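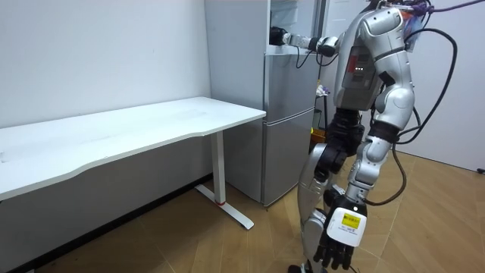 From: Elikem Nyarko
To: Kitchen list
Date: 27/11/2024
Subject: Re: Fridge shelves and labels

Jasmina Zupan wrote:

> Hi all,
>
> Before the break I would like to settle how we use the big fridge. At the
> moment things go wherever there is a gap. On Monday I found two open
> cartons of milk, both started the same day, and a container of rice with
> no name on it behind the juice. I also moved the eggs because they were
> under a bag of potatoes.
>
> Can we agree on which shelf is for what? I don't mind what the answer is.
> I would also like a rule for food without a name. Throwing out somebody's
> lunch is not something I want to decide on my own.
>
> One more thing. The upper door does not always close on the first push.
> Is that the seal, or is it us?
>
> Jasmina

Hi Jasmina, hi all,

Thanks for writing this down. I went through the fridge last night after the dishes were done, so I can answer most of it.

The door first. The seal is fine. I washed it with warm water and dish soap, dried it, and did the paper test on all sides. You close the door on a strip of paper and pull, and it should drag a little. It dragged everywhere. The trouble was the tall bottles in the door rack. The Kļaviņa juice bottles are wider than the old ones, and with 3 of them side by side they press against the front of the shelf behind. I took one out and the door shut. So please keep no more than two juice bottles in the door and put the rest in the pantry until we need them.

As for the shelves, this is what I suggest for the upper compartment:

Top shelf: leftovers and packed lunches, with a name and a day on them.
Middle shelf: dairy and eggs. Eggs stay in their carton.
Bottom shelf: shared food for the week, meaning anything bought from the kitchen money.
Drawer: vegetables. Potatoes and onions go in the pantry, not in the fridge.
Door: juice, mustard, jam and the open milk. One milk at a time.

I know milk keeps better further back. We go through a carton in a day or two, so I don't think it matters for the open one. Unopened cartons go on the middle shelf.

Raw meat should be on the lowest shelf of all, in the blue tray, and nothing else should share the tray. If someone is thawing something large, write to the list the day before so that the tray is free.

For unnamed food, I would say it stays until Friday afternoon. Whoever has the cleaning turn that week puts it on the counter at lunch, and if it is still there at 4 it goes out. That way you are not deciding anything by yourself. The masking tape and the marker are in the drawer to the left of the sink. The marker had gone dry, so I put a new one there.

The rice was mine. Sorry. It has been thrown out and the container is washed.

I set the temperature to 4 degrees Celsius. It had been at 2, and the lettuce at the back was partly frozen. I left a glass of water with a thermometer in it on the middle shelf. Please don't drink it or move it before Friday. If the reading stays where it should, I will take it out.

Some other things I found while I had everything out on the counter:

The Parkano crispbread was in there. It doesn't need to be cold and it goes soft. It is now in the cupboard over the kettle.

There were two jars of the Fosetau pickles, both open. I put them together into one jar. The lid of the other one is bent and I have thrown it away, but the jar itself is good if anybody wants it for rice or lentils.

There is a Firnia box with a cake in it on the bottom shelf, tied with string. It looks like it is meant for someone, so I left it alone. Please put a name on it.

The drawer has a crack on the right side. It still slides, but lift it a little when you pull it out. I have looked for a spare and will order one unless someone has an old drawer at home that fits. The inside width is on a note taped to the side of the pantry shelf.

I have not touched the freezer. It needs defrosting, and I would like to do that when it is close to empty. If you have anything in there, please try to use it up or take it home before the break. I can bring a cooler for what is left.

If the shelf list is all right with everyone, I will write it out and tape it up by the fridge on Friday. Changes before then, please, to the list and not only to me.

Elikem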